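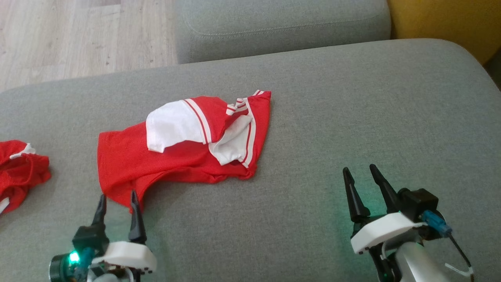

Clube de Costura e Estofos da Amaral | Diário de visitas

Fomos a Nistel! Andávamos desde o outono a tentar marcar o dia aberto da Wiststead, a casa que faz sofás e têxteis para o lar, e lá conseguimos. Saímos da porta da Amaral ainda de noite, 14 pessoas numa carrinha que cheirava a café e a bolo de laranja (obrigada a quem o trouxe, eu comi duas fatias e neguei a segunda). Chovia que Deus a dava até à rotunda de Nistel e depois abriu, por isso ainda demos uma volta ao quarteirão antes de tocar à campainha.

Quem nos recebeu foi o Hervé Ferrand, que trata das visitas e fala um português muito bom com um sotaque delicioso. Deu-nos batas, pediu-nos para não mexer nas tesouras elétricas e levou-nos direitos ao armazém dos tecidos. Eu podia ter ficado lá a manhã inteira. Rolos até ao teto, etiquetas escritas à mão, uma escada com rodas que toda a gente quis experimentar e só uma pessoa experimentou (não digo quem, mas levou um raspanete). Há no catálogo 3853 referências de tecido, entre as que ainda se produzem e as que só existem em retalho. A Drullport, que lhes fornece as espumas, tinha uma banca à entrada com amostras para apertar, e aquilo é viciante. A mais rija parece um tijolo, a mais mole engole-nos a mão. Trouxe três cubinhos na mala e já os perdi.

A seguir veio a sala de corte, que é barulhenta e fria, e onde vimos uma senhora alinhar um padrão às riscas a olho, sem régua, com uma calma que eu nunca terei na vida. Perguntei-lhe há quanto tempo fazia aquilo e ela respondeu "desde antes de haver cadeiras nesta sala". Ficámos na mesma.

Mas a parte de que mais gostei foi a sala de estar. Chamam-lhe assim, e é onde os sofás são usados como em casa, com roupa por cima e tudo. O chão é claro, em tábuas a imitar madeira, com uns nozinhos escuros aqui e ali, e o estofo principal é cinzento, daqueles cinzentos que de longe parecem lisos e de perto têm pintinhas mais claras e mais escuras. A trama é fina e apertada. Para quem tem gatos ou netos, fica a dica: estas pintinhas disfarçam muita migalha! Há também uma peça amarelo-mostarda encostada ao cinzento e eu fiquei de olho nela o tempo todo. Lá em casa dizem-me que mostarda cansa. Pois que canse.

Reparem nos cantos, que são arredondados, e na costura que acompanha a curva na secção de trás. Quem já tentou forrar um canto redondo sabe do que falo. No ano passado fiz um para o banco da minha cunhada, desmanchei-o 5 vezes e ainda hoje tem uma prega que eu tapo com uma almofada. O Hervé explicou que o segredo está nos piques dados na margem antes de coser, mais juntos onde a curva aperta, e que se deve começar pelo meio e ir para os lados. Eu começava sempre por uma ponta. Está explicada a prega.

O tema da manhã nesta sala era arrumar roupa que ficou em cima do sofá. Parece coisa pouca, mas deu conversa para uma hora! A peça que nos calhou foi uma vermelha com branco, toda amarrotada, um painel branco grande dobrado por cima do vermelho e umas riscas brancas com um fiozinho vermelho a separá-las. Metade do grupo queria pegar logo naquilo e sacudir. A outra metade, onde me incluo, defendia procurar primeiro uma bainha direita e partir daí, porque de um lado o tecido estava quase espalmado e a bainha via-se bem. Do outro era só dobra e mais dobra. Houve quem dissesse que sacudir resolve tudo. Em minha casa sacudir resolve pouco e faz cair os óculos.

Ficam as notas que tomei sobre dobrar em cima de estofo, para quem não pôde ir:

Começar sempre pela parte mais lisa e deixar o monte para o fim.
Alisar com a mão aberta, do meio para fora.
O tecido do sofá agarra mais do que uma mesa, portanto convém levantar a roupa para a virar. Se a arrastarmos, enruga outra vez.
Vermelhos novos lavam-se à parte antes de andarem a passear por estofos claros. (Esta é minha, aprendida à custa de uma capa bege.)

O almoço foi na cantina, sopa de grão e arroz de forno, e custou quase 13 euros com café e sobremesa, o que achei puxadote para cantina, mas a sopa era boa. À tarde houve ainda loja de retalhos. Comprei um metro e pouco do cinzento às pintinhas, um bocado de mostarda para vivo, e um fecho comprido que não sei para que serve mas estava em saldo. Também havia sacos de aparas a preço único e vi gente séria e respeitável quase a empurrar-se por eles.

Coisas menos boas: o estacionamento é péssimo, as casas de banho ficam no outro edifício e a visita à zona das molas foi a correr, que era a que eu queria ver com calma. Fica pedido para a próxima. O Hervé disse que em grupos mais pequenos se consegue lá ficar mais tempo, por isso talvez valha a pena irmos em duas levas.

Quem quiser ver o meu retalho cinzento antes de eu o cortar que apareça no clube, anda no armário das linhas, segunda prateleira. O mostarda está em minha casa e de lá não sai.

Texto publicado a 2024-02-09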